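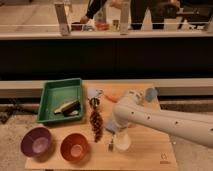

Hello, and come on in

I'm Ute Görtz, and Nadurach is my business. We put together boxes of ordinary things and lend them to people who need ordinary things to look at, pick up, draw, sort, name, or put away again. Bowls, brushes, trays, cups, fruit, pinecones, jars with lids that fit and jars with lids that used to. Preschools borrow from us, drawing groups borrow from us, and so do language teachers who are tired of holding up a flashcard of a spoon when they could be holding up a spoon.

If you've landed on this page because somebody handed you one of our boxes and you'd like to know who packed it, there's a good chance it was me. If the tissue paper was folded nicely, it was somebody else.

How it started

I used to teach a beginners' drawing class on Teuber Street, in a room with one good window and a cupboard that wouldn't close. Every week I'd lug in two shopping bags of stuff from my own kitchen for people to draw, and every week I'd go home and find I couldn't make dinner because the colander was still up on the windowsill in the classroom. My students liked the kitchen things far better than the plaster heads the school owned. A plaster head is scary! A bowl is a bowl, you've held one this morning, and you already have an opinion about it.

Then a friend who ran a preschool asked if she could have the bags for a few days. Her four-year-olds didn't draw any of it. They put the small things in the bowls, took them out, lined them up by size, washed them, argued about which one was "the mommy," and put everything back in the bags in a completely different order. She kept the bags for a month. I bought a new colander, and by April I was keeping a list of who had what.

The name comes from a word my grandmother used for the drawer where the useful odds and ends lived. I've never found it in any dictionary and I spell it the way she said it.

What's in a box

We have seven different boxes at the moment, and the one that goes out most is the one I call the Premside box, after the first school that asked for it. It's a table box: everything in it is meant to live together on one tabletop, with enough space between the pieces that a child or a grown-up can reach one without knocking over the next.

The starting point is a tray. I like a tray with a raised edge, in one flat color, big enough for a brush to lie across on the diagonal. Green is my favorite and I'm not very flexible about this. A green tray on pale wood is easy to find with your eyes from across a room, and things look good on it. Teachers tell me that once there's a tray on the table, people start putting things in it without being asked, and I've seen that with adults too.

Then a brush. Wooden handle, dark head. It's a nice thing to draw because the two ends are so different, and it's a nice thing to tidy because it has a right way and a wrong way to lie down, at least according to most five-year-olds.

Then a pair of bowls. I go for two clearly different colors, like purple and an orangey red, and I like it when the inside is a bit lighter than the outside. You get a lot of conversation out of two bowls. Which one is for the fruit? Does the small stuff go in the left one or the right one? Can they be stacked, and if so, who's on top? In drawing classes the bowls are what people start with and also what they give up on, because an ellipse is harder than it looks, and then they come back the next week and do it again, and it's better.

After that I add something tall and bumpy. Pinecones and anything pinecone-ish are perfect for this. They're all scales and shadow, so nobody can draw every bit of one, and you have to decide what to leave out. For little hands it's the opposite of a bowl: rough where the bowl is smooth, and a bit tricky to stand up on its end.

And then the round and small things. A piece of fruit, a cup you can see some light through, a jar or two, maybe one thing with stripes. The small pieces change from loan to loan, which I'll admit is partly down to what I find on my shelves when I'm packing.

How I set a table

People ask me for a layout and I used to say "oh, just put it out however you like," which is not helpful when you have a room full of children arriving. So I do have a way, and I'll tell you what it is, and you can ignore it.

I put the tray to the left and a little toward the back, with the brush inside it. The two bowls go in front of the tray, side by side, close to where people are standing. The tall brown piece goes to the right of the tray so that it has some table to itself, and whatever fruit and cups I'm using go over on the right as well. I leave the bowls empty at the start. If there's already something in the bowl, people think the job has been done for them.

I don't fuss over exact spacing. It only has to look like a table somebody was about to use. If a thing rolls, let it roll and leave it where it stopped - some of the best drawings I've had pinned on my wall have a tangerine in a really silly place.

For sorting and tidying sessions I usually suggest starting with one instruction and no more. "Everything round goes in a bowl" is a good one. So is "put the table back the way you found it," although you'll want to have a good look at it yourself first! I've been corrected on the position of a brush by somebody who couldn't yet tie his shoes, and he was right.

Looking after the things

Most of what we lend is plain and sturdy, and I'd like it to be used. Please don't keep it in the box for best. Bowls and trays can be washed with dish soap in the sink. Brushes like to be tapped out and wiped, handle and all, and left to dry lying down. Pinecones don't want washing, a soft dry paintbrush between the scales does the trick.

Things do go missing. It's fine. Tell me what it was and I'll swap it, and if it turns up under a radiator next winter you can mail it back or keep it. I charge for a lost tray, mostly because the green ones are a pain to find, and I don't charge for anything smaller than my fist.

Real fruit isn't included in the loan, by the way. Get one that smells good and let somebody eat it afterward.

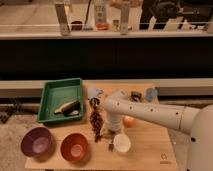 The shelves

Back at our place, everything lives on open shelves, with the bowls by color and the jars by whether I can get my hand inside them. At the last count there were 528 pieces, and I know this because we counted them on January 6, 2020, with the heating off and our coats on, and I have never been so sure of a number in my life. It took all day. I found the missing half of a butter dish and two lids I'd already replaced.

I buy second-hand when I can. Yard sales are good, the back tables at church sales are better, and people have started leaving things at the door, which I love, though I'd ask you to go easy on mugs. We have mugs. What I'm always short of is plain trays, small jars in dark brown, bowls with no pattern on them, and wooden-handled brushes of any kind.

There's a second line of boxes called Utau, which we made for language classes. The pieces are picked for their names instead of their shapes, so you'll get a jar and a jug and a cup and a mug, all the words that learners mix up, and a card with the names in large print. The card is blank on the back so you can write in whatever language your group speaks at home. Those boxes are smaller and easier to carry on a bus, and I've tested that personally.

Who borrows from us

Preschools and early grades, mainly, and then art groups, a few memory cafes, speech therapists, and one very organized family who take the Premside box every summer for the rainy week at their cabin. We've sent out 3000 loans since I started the list, and I still like opening one when it comes home, just to see how it's been packed. Some come back in perfect order with everything wrapped. Some come back with a drawing of the tray tucked inside the tray.

You don't need to be a school or have any kind of number. If you've got a table and a few people to stand at it, you can borrow a box.

How to borrow

Send me a note through the contact page with your dates, the ages of your group and the size of your table (people always forget the table). A loan runs for four weeks and you can add more if there isn't anyone waiting. For a big event we can lend up to 100 pieces at once, but please give me a month's warning so I can wash them all.

Pickup is free and you're welcome to have a look along the shelves while you're at it. If you'd like to swap one bowl for another before you go, do - just put the first one back with its own color.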